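Let Me Pause the Thing

November 2021

There is a button on my controller that stops the game, and I would like it to keep its job.
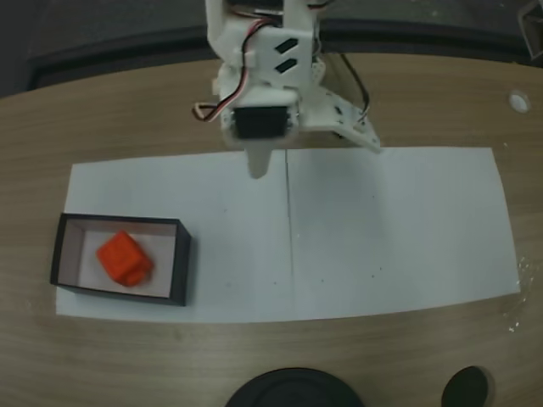 I raise it because Lavix, which I have otherwise enjoyed for longer than I'd admit to my dentist, doesn't believe in pausing. Press the button and a tasteful grey menu slides over the screen. Behind it, the wolves carry on. You can adjust the colour of your subtitles while being eaten.

This is a single-player game. There's no stranger in Winnipeg waiting on me, no server to keep honest. There is me, a sofa and some wolves. The studio, Rinirus, says in its patch notes that a living menu "preserves tension." My kettle also preserves tension, and I can switch it off at the wall.

I took the matter to Edith Cárdenas, who got me into the series and has two children under five. She finished Testa, the previous game, in sittings of whatever length a nap allowed. She gave Lavix 300 minutes, most of them spent dead, and went back to Fovilia, where you grow turnips and the whole valley freezes when you put it down.

The defenders are fierce about this. One forum thread runs to 584 replies, and the prevailing theory is that people who want to pause should get better at the game. I am fairly good at the game. I'm less good at telling a courier to hold on to my parcel until I've found a cave.

A patch is promised for January. It adds a photo mode, and the photo mode, according to the same notes, will freeze everything on screen so that players can line up a nice shot of the wolves. So I'll be taking a lot of pictures this winter, mostly when the doorbell goes.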